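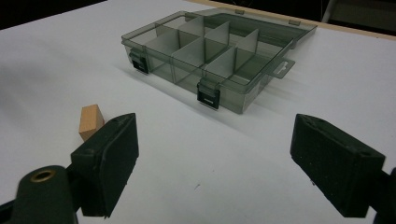
4. What we did with the sorting task

Project group: Hiu-tung Sin, Pak-hei Kwok
Project name: Jemal

The plan we handed in said Jemal would learn to put small parts into a divided box from demonstrations made by hand. I signed that plan, and I now think it promised too much. The box has clear, gray-tinted walls and thin pale dividers, and on a white table the walls let the background through. A wooden block is an easy target next to that.

We recorded 914 demonstrations with the hand-held gripper. Pak-hei did most of them, and you can tell – his approach always comes in from the same side. When I moved the box to a new angle, the trained policy still reached for the old one. He reads this as a shortage of data. I read it as the policy learning Pak-hei.

4.1 Results

Block placed in the chosen compartment: 3 out of 9 trials. The mid-term slides said the system "works on most layouts". That line should come out. It was based on one layout, tested on a Friday afternoon by the same person who had recorded it.

We also have no baseline. A scripted pick with fixed positions might do just as well, and neither of us has tried it.

4.2 Still to do before June

Write the scripted version and run it on the same nine starts.
Have someone outside the group record a new set.
Repeat the trials with an opaque box – Pak-hei expects a small change, I expect a large one.
Decide whether the lid stays open or comes off. Our notes disagree.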